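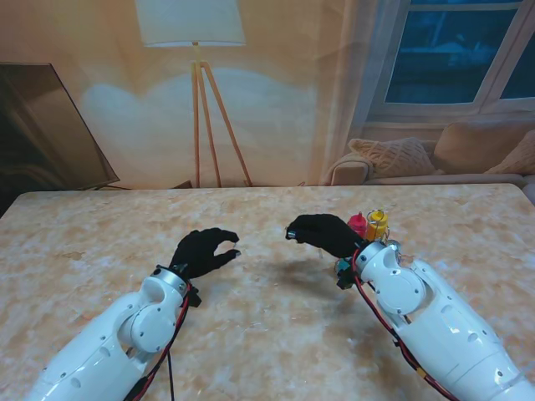 Jul 12, 2021. Open day prep and open day, both in this entry so I don't have to hunt for them later. The visitors came in two groups through the afternoon, mostly families plus a handful of people from Gotden who'd asked to see the two-arm bench running. Lavanya did the talking, Muthu was on the controls, I was on the stop button and the door. We kept the living room backdrop up behind the table, sofa and floor lamp and all, and it did more for the small kids than anything Lavanya had planned. One of them wanted to know what was on the television. For the explanation part Muthu parked both arms low over the tabletop with the left fingers curled in a loose pinch, and Lavanya talked through thumb and index contact from there. The red and yellow bottles stayed back by the right wrist. She got asked about the cable bundles nearly as much as the hands, so next time we should have a proper answer ready on why they run down the outside of the arm and how much slack they need.

Running order as it went, for whoever does the next one:

Safety talk at the door, 4 minutes. Too long. Annapurna reckons two is plenty if the tape line on the floor is redone in a brighter colour, and I agree.

Idle pose and explanation. Fine for the first group. The second group had heard half of it through the doorway and got restless.

Pinch and release with each hand in turn, nothing in the fingers. Good from the side, poor from the front, where people can't judge the gap between the fingertips. Stand them along the right side next time.

Bottle pass, right hand to left. See below.

Questions. Ran over by a fair bit.

Bottle pass: 13 attempts across the afternoon, 2 failures. The first failure was a plain drop. The bottle tipped when the right hand opened before the left had closed properly, and Muthu says he'd left the release delay at the short setting from the morning. The second one is less clear. The left hand closed, the log shows contact on the thumb but not on the index finger, and it let go as it's meant to. Could be the glove had shifted on the finger. I pulled it snug and it didn't happen again, but that's not much to go on. I've asked Muthu to keep the log for that run and not let it roll over with the rest.

We ran the whole day on the Veltance control build, not the newer one. No complaints there. One restart between groups, done on purpose, and homing came back clean on both arms. The day's log came to 1,334 lines, mostly routine. There's a stretch of position warnings on the right arm just after the restart that I want to look at with Annapurna before we use that build again. They cleared on their own and nothing was visible at the bench.

The Gotden people stayed after the second group left. Sharada Chowdary was with them and asked the most useful question of the day, which was how we decide which hand leads in a pass. The true answer is that the right leads because that's how Muthu wrote it first. She suggested trying it the other way round with the same bottles and the same start positions. Worth half a day, I think. She also wants a copy of the hand-off timings. I said yes to the timings but not the full logs until Vasanthi has had a look at what's in them.

Things people said that I wrote down on the back of the sign-in sheet:

Too quiet. Several adults expected more noise.

Can it do cutlery. (Not yet. Lavanya said "not reliably", which is generous.)

The tabletop pattern is hard on the eyes when you're trying to follow the fingers. I've stopped noticing it, but fair enough. A plain mat for visitors might help, though we'd have to check the overhead lights don't glare off it.

To do:

Re-tape the floor line – Annapurna.

Check glove fit on left index and thumb, replace if stretched – me.

Set the release delay back to the long value as default and write it on the card – Muthu.

Left-hand-leads trial, once the warnings are sorted – Muthu and me.

Cut the door talk down – Lavanya, who has already started crossing bits out.

Vasanthi to confirm whether the Futgate visit in July is still on. If it is, we leave the bench set up as it stands and only put the bottles away.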